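Incidencia: la mano pierde fuerza a mitad de agarre y suelta la pieza
Proyecto: Pallbridge (taller compartido, banco del fondo)
Abierta por: Ciarán Foley
Asignada a: Jayson Tiongson
Estado: resuelta, pendiente de repetir la prueba larga

Descripción del problema
Al cerrar sobre una pieza irregular, la mano agarra bien y a los pocos segundos afloja. No hay mensaje de error en la consola. Con piezas lisas de caras paralelas no pasa, o por lo menos no lo he visto. Empezó en septiembre, después de cambiar la fuente de alimentación por la Diekmann que había en el armario.

Pasos para reproducirlo
Arrancar el controlador Prirley con el perfil por defecto, llevar el brazo a la posición de recogida, cerrar con consigna de fuerza y esperar con el brazo quieto. Falla más si después se levanta la pieza.

Comentario de Jayson
Primero miré la alimentación, por lo del cambio. La tensión no cae al cerrar, así que la fuente queda descartada. Cambié también el cable de los servos por uno más corto y sigue igual. El conector del lado del controlador tenía un poco de juego y lo volví a crimpar, pero el fallo no venía de ahí.

Comentario de Ciarán
¿Puede ser el límite térmico? Los servos de los dedos cortos van muy justos. La hoja de ajustes del perfil dice 300 ms de espera antes de bajar la corriente, y eso para una pieza con relieve me parece poco.

Comentario de Jayson
Por ahí iba la cosa. El controlador da el agarre por terminado en cuanto el dedo grande deja de moverse, aunque los cortos todavía estén acomodándose sobre los bultos. Entonces pasa a corriente de mantenimiento y lo que queda no basta. Dejo la pieza naranja como referencia para las pruebas — es la más incómoda de las que tenemos.

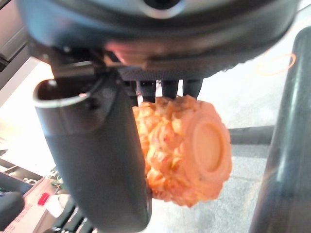
Agarre sobre la pieza naranja, con las puntas de los tres dedos cortos apoyadas arriba.

Cambios aplicados
Espera subida a 8 segundos en el perfil Brevavow. La corriente de mantenimiento pasa del nivel 2 al 5. El aviso de fin de agarre ahora depende de todos los dedos. El perfil por defecto queda como estaba, por favor no lo sobrescribáis.

Comentario de Ciarán
Cargado el perfil nuevo. La pieza aguanta con el brazo quieto y también al levantarla despacio. En el giro rápido de muñeca se desplaza un poco — lo abro en otra incidencia.

Pendiente
Repetir la prueba larga y apuntar la temperatura de los servos al terminar. Falta pasar el cambio a la copia del portátil del taller, que sigue con la versión vieja.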